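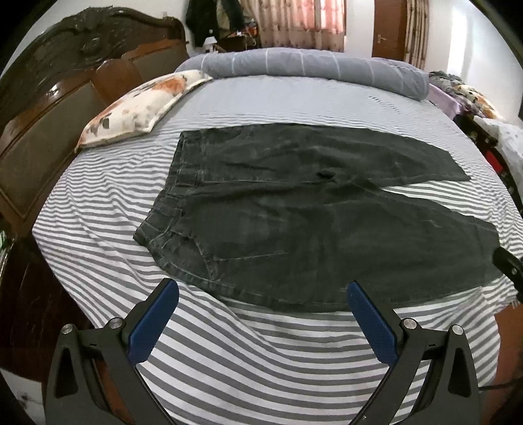
Fig. 1. Dark gray denim jeans with lighter contrast stitching along the seams.

Textiles Unit 5: Twill and Why It Wears So Well

Twill is my favorite weave, and I hope it'll be yours by October! Each weft thread passes over one warp thread and under two or more, then shifts over by a step on the next row, and that shift makes the diagonal line. Denim is the twill you know best (usually dyed warp, undyed weft, so it fades as the surface rubs away).

Before lab: read Kneževič, pages 2 to 90, and bring a scrap of any twill you own. A magnifier helps a lot!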